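Inicio | Cuaderno | Evaluaciones | Equipos | Contacto
Imprimir | Enviar por correo

Cuaderno de taller. Evaluación del kit de pinzas de mano Cernadero
Última actualización: julio

09:40. Abierta la segunda semana con el kit en préstamo. El contrato de prueba incluye las pinzas, los cubos con marcadores, el software de calibración y soporte por correo. No incluye el montaje en brazo; eso lo vende aparte Breladier y todavía no hay precio por escrito.

Firmware actualizado antes de empezar. La actualización pide reiniciar las dos pinzas por separado y en orden, primero la izquierda. Si se invierte el orden, el software las asigna cruzadas y no avisa. Me pasó ayer y perdí las tomas de la mañana. Apuntado en la hoja de incidencias con el número 23.

Calibración. El procedimiento del manual (página 27) supone luz difusa y mesa mate. Con las lámparas del lado del pasillo encendidas, la detección de los cubos cae en los giros rápidos de muñeca. Con ellas apagadas no he visto pérdidas largas. Exposición fija; la automática no sirve para esto. Deriva entre pinza izquierda y derecha: pendiente de medir con el patrón, que sigue en el armario de metrología.

Apertura y cierre. El recorrido del gatillo es largo y la fuerza no es lineal: poca resistencia al principio, mucha en el último tramo. Para objetos blandos molesta. El proveedor dice que hay un muelle alternativo. Pedido por correo a Belto, que lleva el recambio; sin respuesta a las 11:15.

Anclaje de los cubos. Los tornillos aguantan si se aprietan con la llave del kit. Con la nuestra se pasan de rosca enseguida. Propongo fijador de roscas de baja resistencia y marca de pintura en la cabeza para ver de un vistazo si han girado.

Registro. Cada toma genera una carpeta con vídeo, trayectoria y un fichero de estado. El exportador admite lotes de 100 tomas; por encima se cierra sin mensaje. El límite no figura en la ficha del producto. Para llegar a las 500 tomas del plan habrá que exportar por tandas y renombrar a mano, o escribir un script. Prefiero el script. Lo deja Hằng Hồ en la carpeta común cuando termine con el conversor de trayectorias.

12:30. Tareas con teléfono de sobremesa, mesa azul. El auricular es buen objeto de prueba: superficie lisa, agarre alargado y un cable rizado que complica el seguimiento. Se trabaja de pie, con una pinza en cada mano.

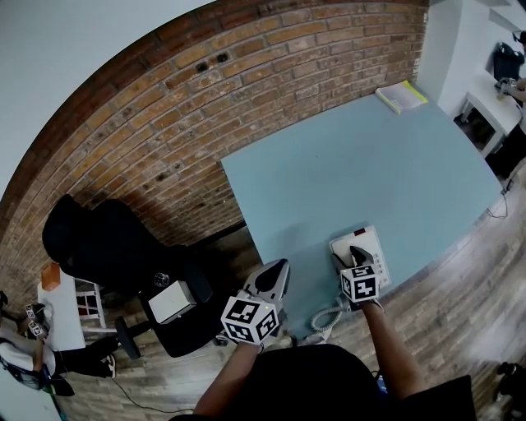 La consigna de toma queda así: partir con las dos pinzas separadas, bajar la derecha sobre el auricular, cerrar, levantar, volver a colgar, abrir. Pausa de un segundo al inicio y al final para que el recorte automático tenga de dónde agarrarse. Si un cubo queda tapado por el antebrazo, la toma se descarta en el momento y no se arregla después.

Los dedos de serie son aceptables en plástico liso. Falta probar los de goma blanda que ofrece Meijer; dicen que encajan sin adaptador, a comprobar con el calibre antes de forzar nada.

Precio. La oferta de alquiler mensual sólo compensa si el préstamo termina en julio. Para un uso más largo, compra. Preguntar si la licencia del software va por puesto o por par de pinzas, porque el texto de la oferta dice las dos cosas en párrafos distintos.

Pendiente:
- medir deriva con patrón
- muelle blando (Belto)
- dedos Meijer
- script de exportación, H. H.
- condiciones de licencia por escrito

17:50. Pinzas a cargar. La izquierda tarda más que la derecha en completar la carga; anotar horas mañana con las dos en la misma regleta.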